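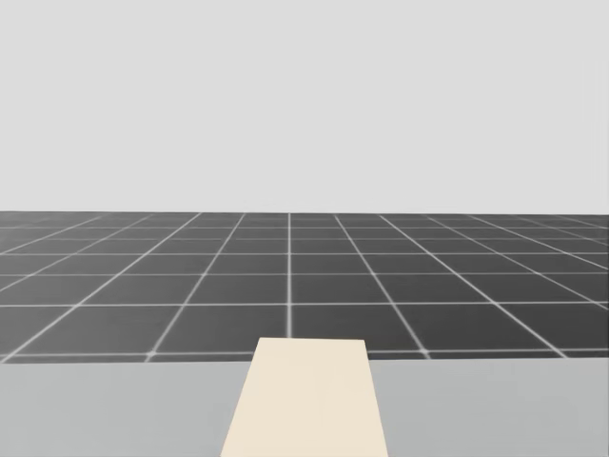
Keeping the Grout Clean on a Dark Tile Floor

Home Kitchen Floors Laundry Workshop Contact

2021-10-10
By Renji Nomura

When we moved to Tultness, our kitchen got dark tiles with white grout. It is beautiful, but every drop of coffee stays in the lines. I have cleaned this floor for 3 years now and I want to share what I learned.

Sweep first, always. If you put water on the dust, you make mud and the mud goes into the grout. I use a soft broom and then the vacuum with the brush head.

For the weekly wash I take warm water and a very small spoon of dish soap. Too much soap leaves a gray film which catches more dirt. Change the water when it looks cloudy. 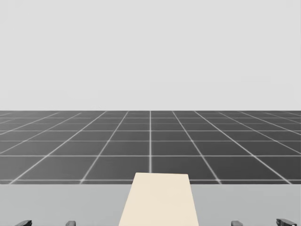

For the old stains, mix baking soda with a little water until it is like toothpaste. Put it on the line, wait 14 minutes, and rub with an old toothbrush. Wipe two times with clean water. Please do not use vinegar, it can eat the grout slowly, and on natural stone it is even worse.

Work in small parts, near the stove one evening and near the door the next. My knees thank me for this, and I also kneel on a folded towel.

Sealing I do every December, when the floor is fully dry. Try your sealer in one corner first and read the label for the drying time.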